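About Trekus

Share 50
Comments 5

Trekus teaches robots to do small jobs by having people do those jobs first. We work out of a former print shop in Hulton, on the second floor, with a freight elevator and a lot of tables. Customers send us a task and the parts that go with it. We send back recordings of people doing the task, sorted and labeled, and if the customer wants it, a trained policy that runs on their arm.

The company was started by Shahzad Ghauri, who had spent several years programming arms on packaging lines. Programming an arm the usual way means typing in positions. It works well when every part arrives in the same place facing the same direction. His customers kept asking for jobs where the parts did not, such as closing a lunch container that had slid sideways, or picking a pouch out of a bin of pouches. He would spend two weeks on a job like that and it would still miss when somebody moved the table. He began recording his own hands instead, and Trekus grew out of those recordings.

What we do

Most of our work is one of two kinds.

The first is hand-held demonstration. The person doing the task holds a gripper tool with two fingers and a camera on it, and works with that instead of with bare hands. Squeezing the handle closes the fingers. The camera sees what a camera on a robot's wrist would see, so the recording can be used for training without much conversion. This is the faster way to collect, and it can be done anywhere there is a flat surface and decent light. We have collected in kitchens, in a pharmacy stockroom and on the loading dock of a bakery.

The second is remote control. The operator sits at a station and moves a pair of lead arms, and the robot's arms follow. It is slower and more tiring. We use it when the task depends on how much force the robot can put out, or when the robot has to reach around something, or when the customer wants to know early on whether their arm can do the job at all. Our remote stations are in the back half of the floor. Operators take a break after every 50 minutes at a station, and we hold to that even when a job is behind.

Customers often ask which one they need. We usually suggest starting with the hand-held tool and adding remote sessions for the parts of the task that turn out to be hard. A few jobs have gone the other way. Khokhar, which makes fittings for garden hoses, needed threading and tightening, and we did that one by remote control from the first day.

How a job runs

A job begins with a written task sheet. It says what is on the table at the start, what should be true at the end, and what counts as a mistake. We write it with the customer and it normally takes longer than they expect. "Put the lid on" needs several decisions: whether the lid starts face up, whether it may be slid along the table before it is lifted, whether all the corners have to click, and what the person should do if one doesn't.

After that we do a practice day. Demonstrators try the task with no recording and tell us what is awkward. Thin, flat things are the usual trouble. A finger that is a little too thick can't get under the edge of a tray, and people start inventing ways around it, each one different. We would like them to agree on one or two ways before we record, and the practice day is where that gets settled.

Then we collect. The starting position is changed between demonstrations. The object gets turned, moved nearer or farther, and set close to other things. Demonstrators are asked to come in with the fingers open, pause for a moment, close, and lift. They are also asked to go slower than feels natural. A quick person can finish a pick in under a second, and a recording like that has very little in it.

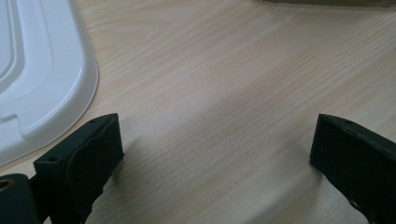

Page last changed: Mon 19 February

An approach to a rounded corner like the one on the white plastic piece, with both fingers wide open over the wood, is a typical thing to find in our recordings. The approach gets as much attention in review as the grasp does. If the fingers come in at a poor angle, the grasp that follows is seldom worth keeping.

Review is done by people, on the same floor. A reviewer watches each demonstration, marks where the stages begin and end, and accepts or rejects it. Rejected ones are kept in a separate folder, because some customers ask for them. Demonstrations where the person fumbled and then recovered are accepted if the recovery was clean. A robot is going to fumble too, and it needs to have seen what to do next.

On our largest job so far we recorded 706 demonstrations and accepted 686. That was an easy task with experienced people, and we do not promise that rate. New tasks start out a good deal worse.

The tools

We build our own hand-held grippers. The fingers are black, and the inner faces have a softer surface for holding. They bolt on, so a pair can be changed when a customer's robot uses a different shape. Fingers get scuffed and dusty in use. We wipe them down at the start of a shift and replace the pads when they stop holding.

The tables in the front half of the floor have pale wood tops. We also keep dark tops, a steel one and several cloths, and we swap them during longer jobs so that the training does not come to depend on one background. Lighting is overhead. Shiny white plastic is hard on a camera under overhead light, and on those jobs we put diffusers on some of the fixtures and leave others bare.

The software that lines up the camera, the finger opening and the tool's position is called Cadadham. We wrote it for ourselves. Customers receive a copy of the playback part with their recordings so they can look through them without asking us to convert anything.

The people

Our demonstrators are employees, paid by the hour and never by the number of demonstrations. We tried a per-piece bonus in our first August and dropped it before the month was out. People rushed, the reviewers had more to throw out, and the two groups stopped eating lunch together.

No technical background is needed for the job. People have come to us from sewing, food service, dental labs and warehouse work. Training takes five days. The first two are spent on handling the tool with ordinary objects, the third on reading task sheets, and the last two on a real task next to somebody experienced. Anyone who wants to learn remote control can start after that, and most reviewers began as demonstrators.

Shahzad still records. He takes a table for part of every new job, usually on the practice day, and his demonstrations go through review like everyone else's.

What we don't do

We don't sell robots, and we don't take a commission from anyone who does. We don't record in private homes without a signed agreement from every adult living there. We don't reuse one customer's recordings for another customer. If a task looks to us like it would be better handled by a fixture or a chute, we will say so on the first call, and we have lost work that way.

Visiting and getting in touch

Visits are by appointment. The street door stays locked, so use the buzzer marked Trekus and take the freight elevator to two. If you have a task in mind, bring the parts with you, including a few damaged ones if you have them. It helps to bring more than one of each. We can usually try a task with the hand-held tool while you are here, and you are welcome to hold it yourself.

For jobs, leave a note at the front desk or use the contact form, and say which shift you can work. The morning shift fills first.

Share 50
Comments 5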